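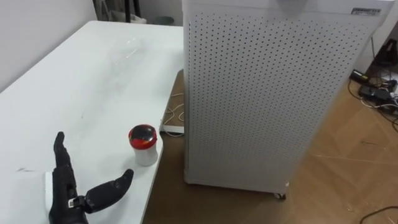
Minutes of the Spring Planning Meeting
Nalanora Community Choir

February
Posted by the choir secretary

The meeting opened at 7:10 p.m. in the upstairs room, after warm-ups. 44 members were there, a wonderful turnout for a cold night, and eight more had sent their regrets. The minutes from the last meeting were read and accepted with one fix: the winter concert ended with the Bastudura carol, and the round came before it.

1. Winter concert

The front desk sold 173 tickets, our best winter number yet! Everyone agreed the second half was the strongest singing we have done in a long time, and the altos got a round of applause for holding their line in the slow piece when the organ came in early. A few people in the back rows wrote to say they couldn't hear the spoken introductions. We will use the hall's microphone in May and ask readers to come in twenty minutes before doors to try it.

The intermission ran long again. The cider table will move to the side hall so the line doesn't block the main doors.

2. Spring program

The music director played through the short list at the piano and the room sang along where it could. The following were chosen:

- the Bastudura songs, all three, in the new edition with the English words printed under the notes
- the Ammann evening hymn, without accompaniment
- two river songs from last year, with the second one moved down a half step
- one piece for upper voices and one for lower voices, still to be picked

There was a long and very happy discussion about the Ammann hymn. Several tenors feel the middle section sits too high for a piece we sing cold near the start. The sopranos love it as it is. The director will try it in both keys over the next few rehearsals and we'll settle it by ear. A motion to sing it from the balcony was made, seconded and passed, with two votes against on account of the stairs. Anyone who would like to stay on the main floor for it may do so, and the director says the sound coming from both levels could be beautiful.

Scores for the Bastudura songs will be handed out next rehearsal. Please use pencil only. We have 19 copies left from the old edition, which have different page numbers, so please turn those in. 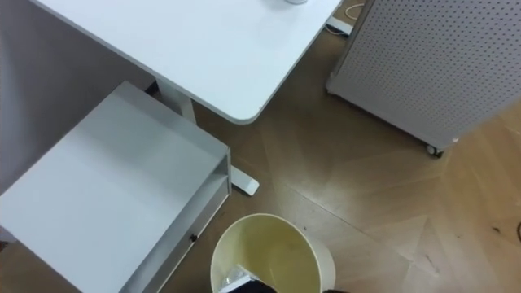 Choir secretary, Nalanora Community Choir

3. Rehearsals

Sectionals begin in March, lower voices in the upstairs room and upper voices in the main hall, swapping after the break. Start time stays at 7 p.m. A request to start at 6:30 was voted down, mostly by people who come straight from work. The door on the parking lot side will be open from 6:40.

We are trying a sight-reading half hour before rehearsal once a month. It's open to anyone, no matter how rusty, and three members have already offered to help lead it. The first one will use simple rounds so that people can jump in on any part.

4. Online sign-up

Members have been using Woveo to mark which rehearsals they can make. It works well for the people who have it set up. Paper sheets will stay on the piano for everyone else, and the section leaders will copy them over each week. The director asked that people please mark absences as well as yeses, so she can plan the sectionals.

5. New members

We welcomed five new singers, including two basses (cheers from the back row). Each will be paired with someone in their section until the May concert. Folders are ready and can be picked up at the break.

6. Other business

- Concert dress stays all black with a colored scarf. The scarf color for May was left open after eleven suggestions.
- Carpools to the May hall: see the sheet by the coat rack.
- The potluck after the last rehearsal is on. Desserts are well covered already; main dishes are wanted.
- Someone left a gray glove and a tuning fork on the radiator.

The meeting closed at 8:25 p.m. and we sang the first river song once through before going home.

Next meeting: April, same room, after warm-ups.

Recent items
Winter concert: thank you from the director
How to mark up your score
Notes on the Bastudura songs
Call for lower voices
Minutes of the fall meeting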